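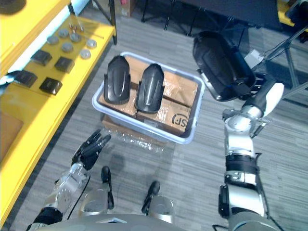
Kukside, August

Workshop & Storage > Shelving, bins and boxes
Topic: Yellow shelves are up and the parts corner finally makes sense!

remo_haslinger
Posts: 78

Long overdue update on the parts corner at Kukside. I went with the yellow shelving in the end and I love it. Small dark parts used to vanish on the old gray bench, and on that yellow you can spot a little black block from the doorway. Same with the silver discs. I lay the small stuff out in rows right on the shelf now, discs together, blocks together, the pins and screws in their own bunch toward the back, and I can tell at a glance if I'm short before I start putting anything together.

The big black covers are the part I haven't solved. They're an awkward shape, rounded with a flared end, and they take up a ton of room for something that weighs so little. Right now I've got the taped boxes in a gray tub on the floor and I've been standing covers on top of the boxes when I need to move everything in one trip. It works okay. Open to better ideas!

tubs_and_totes
Posts: 2,025

Oh that yellow is great. I did the same thing with mustard paint on plain boards and it makes such a difference in the evenings.

Question on the tub. Do you lift it with the covers on top? I'd worry about them sliding around.

remo_haslinger

Across the room, sure. Up the stairs, no way. The cardboard has a bit of grip where there's no tape, but on the tape they skate.

Kettleblack
Posts: 900

Going to disagree with the open rows. Looks wonderful the day you do it, and then somebody bumps the upright and you're on your knees looking for a pin in the carpet. Trays with a lip, please! I've been using the shallow Cornby ones for years. You can still lay things out in rows, and you can carry the whole row to the bench.

tubs_and_totes

Trays hide stuff, though. A lip is enough to lose a flat disc behind if you're looking from a low chair.

Kettleblack

Then tip the tray forward a little. Put a strip of wood under the back edge.

adabbas
Posts: 2

Hi all, Ayman Dabbas here, I share the space with Remo on Thursdays. I'm for keeping them on the shelves and out of the tub completely. Boxes go in the tub, covers go on the shelf, end of story. When the boxes are packed tight against each other they hold themselves still and the tub is a pleasure to carry. 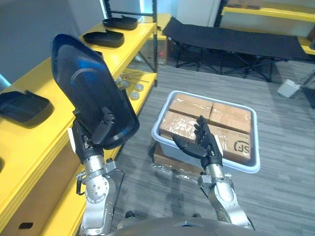
And if you do have to pick a cover up, take it by the bottom rim and keep it upright. The glossy side shows every fingerprint, which drives me nuts. I wipe mine with an old T-shirt, dry, no spray.

One more thing, Remo - can we please get the flat box out from under the tub? I know it's still in its plastic and you're saving it, but the tub rocks on it.

remo_haslinger

Ha, welcome to the forum, Ayman. The flat box stays until I find a home for it. It sits fine right by the tub and I like it there. You win on the covers though. I'll clear a level for them this weekend.

prosstead_pam
Posts: 78

Would felt on the shelf help? I line mine at Prosstead with the cheap craft kind and nothing gets scuffed. Bonus, small parts don't roll. You'd lose some of that lovely yellow, I guess.

remo_haslinger

Ooh, felt under the covers and bare yellow for the small parts. I could live with that. What do you stick it down with?

prosstead_pam

Nothing! Cut it a touch wide and tuck it over the front edge. Mine hasn't budged.

Kettleblack

Felt collects metal bits. Keep it well away from the screws or you'll be picking slivers out of it forever. Under the covers it should be fine.

And buy a tray. Just one. Try it for a month with the pins.

adabbas

I'll bring a tray on Thursday. Buthelezi has them by the register, or did last time I was in.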